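Feature flags left on after rollout, do you delete them or keep them as kill switches?

Posted in Release & Deploy

Fuentealba

Hi all, looking for opinions from people who've been through this. We moved to trunk-based development in January and now everything ships behind a flag, which I love! Deploys are boring, we push to main and turn stuff on when the product folks say so. My trouble is the leftovers. We have 300 flags in the config service and I'd guess two thirds of them have been at 100 percent for months. Some of my teammates want to keep them forever "just in case" (so we can switch a feature off at 2 a.m. without a deploy) and I get that, but the code is turning into a swamp of if statements and last week I broke checkout in staging by flipping one I thought was dead.

So what do you do? Is there a rule for how long a flag gets to live? And does anybody have a decent way of finding the stale ones? Grepping for names is no good for us, half of them get built from strings at runtime (I know, I know).
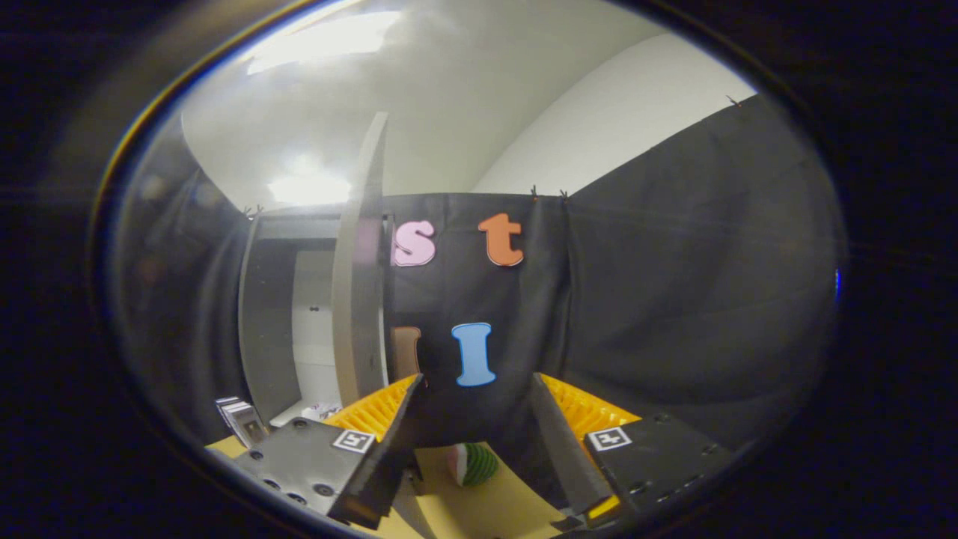 Oh, and we're on a homegrown flag service, so please don't tell me to click the cleanup button in some paid product. It's a Postgres table with a small API in front of it and a cache in each app.

Bratside

We split them into two kinds and it helped a ton. Release flags get an expiry date when you create them, 16 days after full rollout for us, and the build starts warning once that passes. Ops flags are the real kill switches, they have no expiry but they need an owner and a line in the runbook. If you can't write the line, it's a release flag.

For finding stale ones, log every evaluation with the flag name and the value it returned. You have a cache in each app, so put a counter there and flush it once a minute. After a month, look for anything that was never evaluated, or only ever returned one value. That gets you around the runtime string problem too, you're seeing the final name. Watch out for jobs that only run quarterly though! We deleted a flag that the billing export used and found out the fun way.

And please ban the built-up names in new code. A lint rule took me an afternoon.

Romitz

just delete them, you have git

Ingegerd Nygård

Agree with Bratside on the two kinds. One thing I'd add is to take the code out first, deploy, and leave the row in the table until you're sure you won't roll back to the old build. We did it in the other order once, the old build came back up, couldn't find the row and fell back to "off" for everybody. Check what your default is when a row is missing, ours was never written down anywhere.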